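Home Automation Forum > General chat > Can a machine do your chores yet?

magpie_loft
Nov 20, 2025

Okay, I've been bursting to start this one. Where is everybody at with machines doing actual household jobs? I don't mean the robot vac (love mine, it's a champion, it has eaten two socks). I mean picking things up and putting them somewhere else. Folding. Unloading the dishwasher. Wiping the bench without flinging the salt shaker across the room.

I've been playing with a simulated arm in the evenings since August and I'm completely hooked. I started out thinking we were five years off and now I change my mind every second night!

tinsnips
We have an arm at work, a little Holtov on a pedestal, feeding blanks into a press. It did 792 in one shift last month and never dropped one. But the blanks are all the same size and they come to it in the same spot, facing the same way. Move the tray over by a hand's width and you've got an expensive coat rack. My kitchen is never in the same spot two days running.

magpie_loft
Sure, but that's the old way of programming them. The learning stuff is a different animal. I've been training mine to pick up a mug and put it on a shelf. 1000 practice goes overnight while I'm asleep, and in the morning it's better than it was. I came down in my dressing gown and cheered at a laptop.

saltbush77
How much better? Asking as someone who really wants this and has been let down before.

magpie_loft
Fair question. Last test was 300 tries and it got 69 per cent of them. The week before it was mostly knocking the mug over, so I was over the moon.
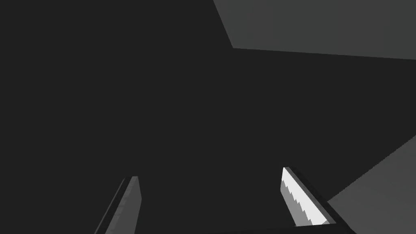
My favourite part of the whole hobby is the hand. Everyone raves about the brains, but I could talk about fingers all day. Two of them will get you a surprising way: mugs, pegs, spoons, the handle of a dustpan. The pad with the little saw-tooth edge on the right-hand finger is the bit I keep staring at, all white against that dark rim, and I'd love to hear from anyone who has tried different pad shapes on a real gripper. Soft foam? Ridges? Old bicycle tube?

tinsnips
Bicycle tube, every time. We glued it on at work after the factory pads went shiny. Ridges are good on metal but they'll mark anything soft.

Also, and I say this with affection, 69 per cent is three mugs in ten on the floor.

magpie_loft
Pretend mugs! Nobody has to sweep them up!

northshore_nan
I'm 300 km from the nearest repair shop, so whatever I bring into this house has to keep going without a technician. I bought the Prunel window cleaner thing, and I'll stick up for it. It does one job, slowly, and I don't have to get on a ladder. That to me is a machine doing a chore. I don't need it to have fingers.

saltbush77
Agree with nan on this. A dishwasher is a robot if you squint. We just stopped calling it one. Maybe the answer is ten dull boxes that each do one thing, and the arm never turns up.

magpie_loft
But who loads the dishwasher, saltbush? Who empties it? Who carries the wet towels from the washer to the line? All the jobs left over are the carrying ones. That's where you need a hand.

tinsnips
Who carries the towels? My teenager, after being asked four times. Success rate well below 69 per cent.

Being serious for a minute, the thing I'd worry about in a house is pinching. Ours at work lives behind a guard with a cut-off switch. You can't put a guard around your kitchen, not with a dog and a toddler going through it.

kettle_bend
Coming in from the caring side. My mum has bad hands, and she'd take a slow arm that opened jars over any fancy walking thing. There was a trial at the Dosamdale centre where an arm on a table passed people their cups. It was slow as a wet week and she loved it. She said please and thank you to it the whole time. So for her I'd say yes, machines can do a chore now, as long as you pick the chore and nobody's in a hurry.

magpie_loft
Oh that's lovely, and jars are a brilliant one. You need one hand to hold and one to twist, though, so that's two arms and a lot of grip. I'm adding it to my list after mugs.

northshore_nan
Put fitted sheets on the list too. If you crack that I'll buy two.

tinsnips
Fitted sheets have beaten me for thirty years. Good luck to the laptop.

magpie_loft
Next run goes on tonight – same mug, lower shelf. I'll post the numbers whatever they are.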